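Plillham Community Board > Home and Garden > Old metal bin, clean up or leave alone?

mattie_m
Posts: 123

Hello all, Matilde here. I've got a big dark grey metal bin that I use for small bits and bobs, mostly soft cases and pouches and whatever else hasn't got a home. I love it, but the inside has had a hard life. The coating has worn right off the back slope in a wide whitish band, and the floor is scratches from one end to the other.
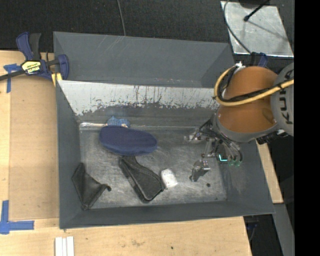
My main worry is the cases. Two of them are black, and I don't want grey muck rubbing off on them, or on the navy one for that matter (that's my favourite). Do I sand it all back and repaint, or just stick a liner in? I've got Saturday free and half a tin of Fimoritz metal paint in the shed.

gatepost36

Liner. Felt, cut to fit, done in 2 minutes. Paint will only scratch off again the first time you chuck something in.

RaquelRocha

Disagree with gatepost, sorry! I felted a toolbox in February and it collected every crumb in the house – I had it out again within a fortnight. Rub it down, wipe it, two thin coats, and leave it longer than the tin says. The sloped back is what I'd worry about, those ragged edges will keep flaking if you leave them.

gatepost36

Crumbs? What are you keeping in your toolbox, Raquel?

RaquelRocha

Biscuits, sometimes. It's a long day.

skumen_fan

Or do neither. Scratches on the floor don't hurt anything. Run a white cloth over it, and if the cloth comes up clean, your cases are fine. I'd give the black pouch leaning on the side somewhere else to live though, the pointy top will end up bent.

mattie_m

Ooh, I like the cloth idea, I'll try that before I open any tins. Raquel, did you use primer or go straight on?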